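Voltance down 78 points by lunchtime and the explanation is already in: "profit-taking". Who took the profit? From what? The shares have done nothing but sink since November.

I've been reading market reports for longer than is good for me and I'd like to run through how this works, because the same thing happens every time and people still ring me up worried. Thread.

First, a price moves. Then somebody with a deadline has to say why. They ring two or three people who work in the business, and those people look at the same news page you and I are looking at. Whatever is at the top becomes the reason.

This morning at half nine Voltance was up a touch. The reason given was "optimism over the Allholm contract". By twelve it was well down. The reason given was "doubts over the Allholm contract". I went and looked. Allholm had said nothing at all in between. Same contract, same two paragraphs on the website.

So either several thousand shareholders changed their minds about one contract over a cup of tea, or the reason was stuck on afterwards. I know which I'd put money on.

A reply already: "but the market looks ahead". Fine. Looks ahead to what, though? If it could see the doubts coming at noon it might have mentioned them at half nine.

Now the broker notes. Nwankwo put out a target of 1721p for Voltance in the spring. The shares are at 540p. The target has not been withdrawn, by the way. It has been "placed under review", where I expect it will stay until everyone has forgotten it.

And why 1721? Why the one? You cannot tell me that anyone can see a share price two years off to the nearest penny. 1700 would have sounded like a guess, so somebody left the odd bit on the end to make it sound like a sum.

I did read the note, all of it. The whole thing hangs on sales growing at the same rate every year, for ever, with no new competitor turning up. Change that one line a little and you get almost any target you like. I tried it on a spreadsheet and had the thing worth less than its own head office.

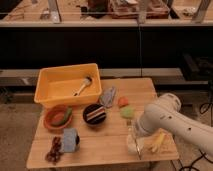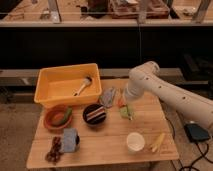
Florian Schwaiger

Carrying on. Some of you asked about the Jonulberg fund, which holds a fair slice of Voltance and has been writing to its investors about it.

The letter says the fall is "an opportunity for the patient investor". I dug out the letter from the time the shares were going up. That one said the rise showed "the market recognising quality". So when it goes up they were right, and when it goes down they will be right later. I would love a job with those terms.

What the letter doesn't say is whether they have bought any more. If it is such an opportunity you'd think they'd be filling their boots. The holdings list comes out a good while behind, so we shall see, but I'm not expecting much.

It also doesn't mention the fee, which is taken out whether the patience pays off or not.

Someone has asked if I'm saying sell. No. I have no idea what Voltance does next, and I'd be suspicious of anybody who told you they had. It might be cheap. It might be on its way to being a lot cheaper. What I'm saying is that today's fall tells you very little about which.

Another asks about the "key level" at 540p. Chart people like this sort of thing. If it holds, that was support. If it goes through, that was support breaking, and there turns out to be another key level a bit further down. I have yet to see a chart where they ran out of them.

And please stop sending me the headline about a record number of small investors "piling in". I found where it came from. It's a poll of 1000 people, done for a firm that sells share-dealing accounts, asking whether they "might consider" buying shares in the next year. Might consider! I might consider taking up the trombone.

Since I'm being asked what I do instead: I read the accounts when they come out. Cash first, then debts, then the notes at the back where the awkward bits get tucked away. It's dull and takes most of an evening. With Voltance I got stuck on a line called "other timing items", which is bigger than it was last year and not explained anywhere I could find.

I wrote to the company to ask what's in it. I got a very polite answer thanking me for my interest and pointing me to the annual report, the page I had quoted in my question.

If anyone here has had a better answer on that line, send it over. I would much sooner talk about that than about the mood of the market.

Update, ten past four: Voltance has clawed back part of the fall. "Bargain hunters", says the same page that had profit-taking at lunch. They haven't even changed the photo of the man looking at the screens.

Going to make dinner. Replies on the timing items still welcome, trombone jokes less so.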